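Eldana Moges and Arnout Schouten, Lellgate, November 10, 2023

For our project we asked how people in Tolwood and Prarden remember their grandparents' breakfasts, and whether those breakfasts are still eaten. It began in June over a very long pot of tea, and I'm afraid it grew rather a lot from there!

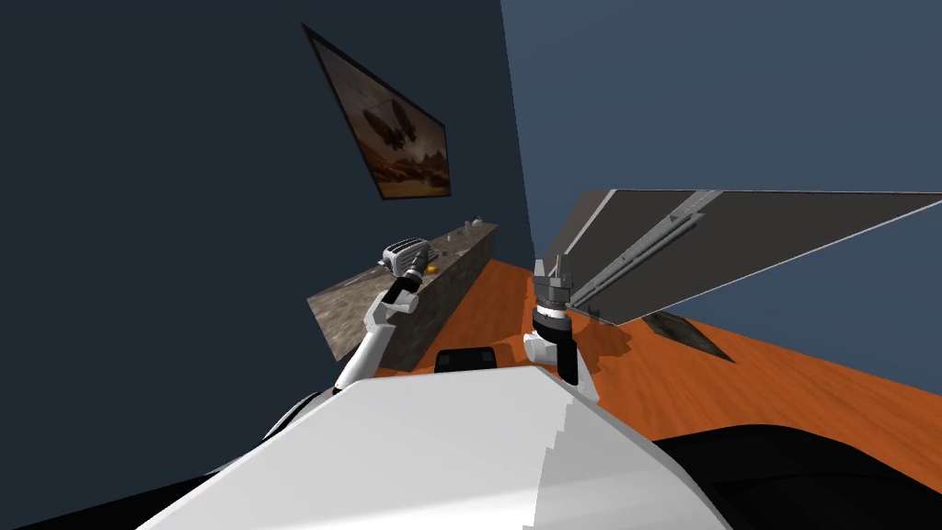
## 2. Collecting the memories

We visited 6 households and wrote down everything we were told, including a good deal about dripping on toast (and one lovely, wandering story about a lost marmalade pan). Arnout did most of the typing, bless him. 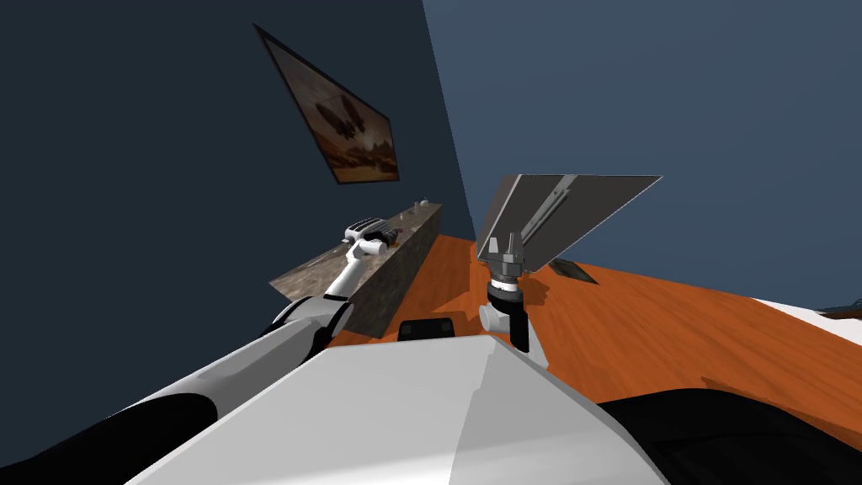 By the end we had 1,221 lines of notes, far more than we could use, so we sorted them by dish and kept the 3 that came up most: porridge, kippers and fried bread.

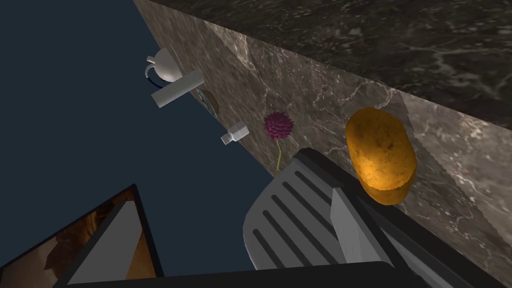 Porridge is the only one still eaten regularly in every home, though now with fruit where it used to have salt. Kippers have gone almost entirely, mostly on account of the smell.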